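Unit 6: Who Buys the Wind?

Power purchase agreements, continued from last week. Bring the Lemthorpe spreadsheet, preferably with the formulas still in it.

A PPA is a long promise about a product you can't store in a shed. The seller builds a wind farm, the buyer agrees on a price, and the bank lends against the buyer's signature. For our purposes Lemthorpe has a capacity of 328 MW and a term of 18 years, longer than most marriages and with more annexes.

Two terms to keep apart. In a pay-as-produced deal the buyer takes whatever the wind delivers, including at three in the morning. In a baseload deal the seller owes a flat volume every hour and buys the shortfall at market price - usually when everyone else is short too.

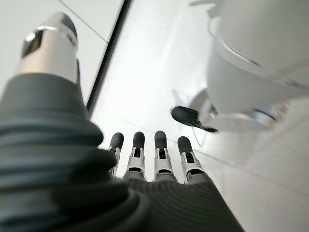 Lalit Prajapati objected on Saturday that no sane seller would sign a baseload deal, and that the premium would have to be enormous. Fair, but sellers do sign. The premium looks lovely in the year you negotiate it.

Capture price: the average price the farm earns, weighted by its output. When every turbine in Prirville spins at once, the price sags. Students forget this, and so do investment memos.

For April: rerun the Sandberg case at 432 GWh a year under both structures. Show the cash flow in year 2. Dušan Zeman has the hourly prices.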